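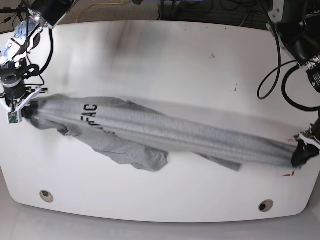 Figure 3. Two-arm handling of a grey T-shirt at the collection table, overhead view and wrist views.

3.2 Gathering the demonstrations

All demonstrations used for training the Tuduven folding model were gathered on a single two-arm station in May, by operators who had each completed a short practice period. An operator guided both arms through the task and closed or opened the grippers by hand control. The model was later given the same three camera views that were recorded during guidance, one from above the table and one from each wrist.

We set out to gather 300 demonstrations with T-shirts. Of these, 71 were removed before training, most often because one of the camera streams had stopped early. Demonstrations in which a garment slipped and was taken up again were kept on purpose – a model that has only met clean runs has little to draw on when a hold fails. Each demonstration carries a written label for its stage, namely spreading, folding or placing.

The wrist views matter most at the moment of taking hold. From above, a pinched fold and a missed one can look much the same, while at close range the cloth between the fingertips can be judged directly.
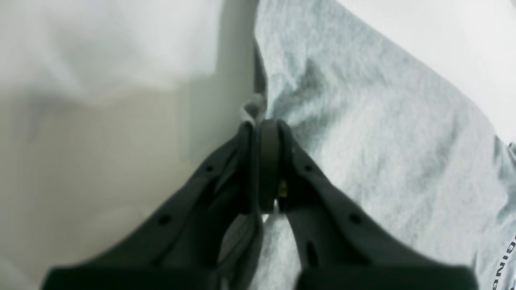

Akl objected, on reading an early draft of this section, that a close view of the fingertips tells the model whether it holds something but says little about which part of the garment it holds. We accept the point. Plain knitted fabric offers few landmarks at this distance, and printed lettering, where a shirt has any, is often the only guide to its orientation. For this reason the wrist views were never used alone, and the overhead view was supplied to the model at every step.

Starting positions were varied between demonstrations. Operators were asked to drop the garment on the table without arranging it, and to change the garment after every 40 demonstrations. Fast movements were allowed, although they blur the cloth in the recorded views. We left such stretches in the set, as the trained model will meet the same blur when it moves the arms at working speed.

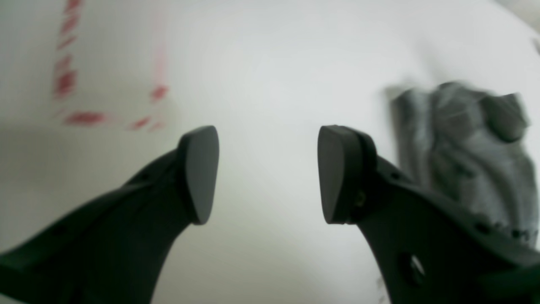
Would it not have been simpler to slow the operators down, Balier asked during the internal review. We tried this with 2 operators. Their recordings were sharper, but the cloth behaved differently when pulled slowly, and the resulting set was judged less useful for training. It is stored separately and plays no part in the results reported in Section 4.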